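The corner finder and the towel

Our corner finder is a small program with one job. You hand it a point cloud of some fabric, it hands back the four corners, and the planner decides which two to grab. On dish cloths it was great. On the flat cotton squares we tuned it with, it was so good that I wrote a rather smug note in the Patari repo saying the perception side was "mostly done."

Then we moved to bath towels, and on Tuesday it found 774 corners in one of them.

In its defense, a bunched towel is nearly all corners if you squint. Every ridge has an edge, every edge bends somewhere, and terry cloth gives you fuzz on top of that. My filter was supposed to throw out anything that curved back under itself, which works nicely until the whole towel is doing it. The planner took the list politely, sorted it by confidence, and picked two points on the same fold.
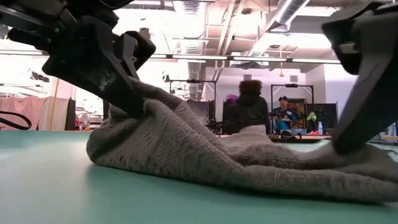
Both fingers on the towel. The corners are in there somewhere.

So I did what I should have done in the first place and stopped asking for corners. The new version looks for the longest continuous edge it can trace and asks for a grasp at each end. If it can't trace one, it calls a "shake out" routine, a grand name for lift, wiggle, put down, look again. I capped it at 4 tries after a run in simulation that would still be wiggling now if I'd gone to lunch.

The other fix was dull. Hotov, our planning layer, was quietly reusing a cached cloud whenever the new one took longer than 500 milliseconds to arrive. Thick towels make big clouds, so it had been planning on old towel. I lost 2 days to that, and the cure was one line in a config file I wrote myself, with a comment above it reading "fine for now."

The repo note has been edited. It says "perception: see issues."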